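How to bring a delivery robot into a workplace without losing the people who did the rounds before it

By Humaira Hayat
Posted 22 Sep 2019

When we started sending the inside mail and small parts across the Kallard grounds by robot, I was the one who had to work out what that would mean for the porters. I had two of them, Talha Khattak and Nusrat Rizvi, and between them they had been pushing a cart along the same route for longer than I've had my desk. So this page is written for whoever has my job at your place. The Sukow people will happily teach you the buttons!

Start by walking the round with the people who do it now, and do it more than once. I went with Nusrat on a Monday, thinking I knew the route, and found out that she also carried spare keys, told the lab when the front desk was short-handed, and waited at the side door for a man who could never find his badge. None of that was on the job sheet. Write it all down and decide, item by item, who will look after it once the cart is gone.

Next, pick one stretch for the first month and leave the rest alone. Choose something the porters find dull. Ours were glad to hand over the long outdoor leg and wanted to keep the indoor drops, where they know everybody, and that split has suited us very well.

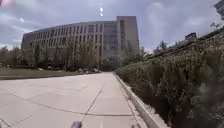
Drawing up the route is a job for the porters, and I'd ask you to give them a whole morning for it. Talha sat down with Zihan Ren from our facilities office and they talked it through yard by yard, with a good deal of tea. They marked the places where the robot should slow down and the places where a person on foot ought to have the right of way. On a wide walk like this one, with the lawn on one side and the curb and shrubs on the other, there's plenty of space, but they still wanted a rule about which side the robot keeps to, and they wanted to be the ones who set it. Let them. They also put in a speed limit for the joints between the slabs, after 30 little glass vials had rattled the whole way over in January and the lab had sent us a rather stiff note.

Then settle who answers the phone. When the robot stops, it sends a message, and somebody has to go out to it. For the first weeks that was whoever was nearest, and it made people cross. Now it's a named person for each half of the day, it's on the rota, and it counts as work - please don't treat it as a favor.

Talk about pay and hours before the first run. I left it too late, and Talha very reasonably asked me in the corridor whether he should be looking for something else. We rewrote both job descriptions to cover loading, route changes and call-outs, and moved both of them up a grade. If you can't promise anything yet, tell them what day you'll know by, and keep to it.

Last of all, hold a short meeting every other week with the robot's log on the table, and let the porters go first. Ours is 20 minutes on a Thursday, usually with biscuits. Nusrat's latest request is for a second shelf in the cargo box, and I've passed it on to Sukow.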